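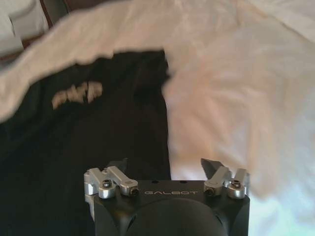
Section 8. Folding T-shirts on the bed

Use this section for short-sleeved shirts going into a Wandumano drawer insert. For long sleeves and knitwear, see the Gough folding sheet.

Before you start

Make the bed and pull the cover tight. A soft or lumpy surface leaves creases in the finished fold. The insert takes shirts up to 40 inches around the chest. Larger shirts need one extra fold at step 6.

Caution: Keep the fold board away from hot irons. It softens at 86 degrees Celsius.

Laying out

1. Take one shirt from the pile and shake it out by the shoulders.

2. Lay it on the bed with the collar pointing away from you and the hem nearest you.

3. Smooth from the center out to each side with flat hands.
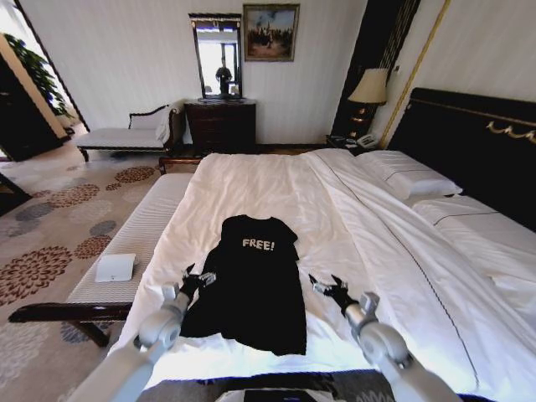
Sleeves cause most bad folds. Check both of them before you go on, and pull out any part that has tucked itself under the body. The black shirt with "FREE!" across the chest still needs this done on its left side – the right side is smoother and can be left alone.

Folding

4. Turn the shirt face down, keeping the collar in the same place.

5. Fold each side in to the middle, then lay the sleeve back along the fold.

6. Bring the hem up to the collar in 2 equal folds.

7. Turn the shirt over and stand it in the insert, folded edge up.

Note: Printed shirts should be fully dry before folding. Prints can stick together if the drawer is packed tight.

Replacement inserts and boards are sold through Wurton, Femenham branch. Ask for Mounir Mahrous in parts.

Revised 25 Jun 2019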